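Capítulo 3
El calzado y la forma del pie: nociones para el estudio del comercio minorista

Objetivos del capítulo
Al terminar la lectura, el estudiante podrá distinguir las partes principales de un zapato, explicar qué es una horma y comprender por qué dos pares de la misma talla pueden sentirse diferentes en el pie.

3.1 Una pregunta de la tienda

En el mes de julio, una clienta entró a la zapatería Morketti, en la ciudad de Starkham, y pidió su número habitual. El primer par le apretaba en los dedos. El segundo, de otro fabricante y con el mismo número, se le salía por el talón. La encargada, Li-hua Kwok, no le ofreció enseguida otra talla. Primero le pidió que se quedara de pie, con el peso repartido en las dos piernas, y le midió el largo y el ancho de cada pie.

Este caso es muy común y nos sirve para empezar. La talla es una medida de longitud, pero el pie tiene también ancho, altura de empeine y una forma propia en el talón. El vendedor que conoce solamente la talla conoce una parte pequeña del problema.
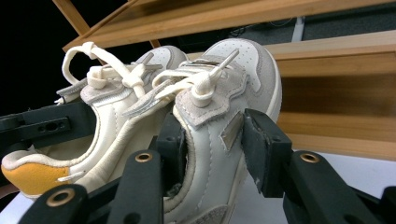

El talón merece una atención especial. En la mayoría de los zapatos cerrados lleva por dentro una pieza rígida, llamada contrafuerte, que mantiene la forma y sujeta el hueso calcáneo. Cuando esta pieza es demasiado ancha, el pie sube y baja al caminar y la piel sufre por el roce. El cuello acolchado disminuye la molestia, aunque no corrige un contrafuerte mal elegido.

3.2 La horma

La horma es el molde sobre el cual se construye el zapato. En el taller Hung, fundado en 1920, las primeras hormas se tallaban en madera, una para el pie izquierdo y otra para el derecho. El aprendiz debía practicar durante 30 semanas antes de tocar la horma de un cliente — así lo cuenta Wilmer Nina en sus memorias del oficio. La fábrica Stemport, que compró más tarde los moldes del taller, conservó dos de ellos para la enseñanza.

De la horma dependen el espacio para los dedos, la curva de la planta y la altura del empeine. El material de la parte superior también influye: la piel cede un poco con el uso, mientras que muchos materiales sintéticos guardan casi la misma medida del primer día.
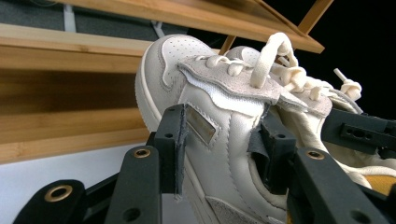 ¿Por qué se recomienda probarse los zapatos por la tarde?
Porque el pie aumenta ligeramente de volumen a lo largo del día, y un zapato que ajusta bien por la mañana puede resultar estrecho algunas horas después.

3.3 Términos que se usarán en este capítulo

Puntera: parte delantera, que cubre los dedos.
Empeine: parte superior del pie y, por extensión, la zona del zapato que la cubre.
Lengüeta: pieza situada debajo de los cordones.
Entresuela: capa colocada entre la suela y el interior del zapato.

En la sección siguiente estudiaremos los sistemas de numeración, comenzando por el punto francés.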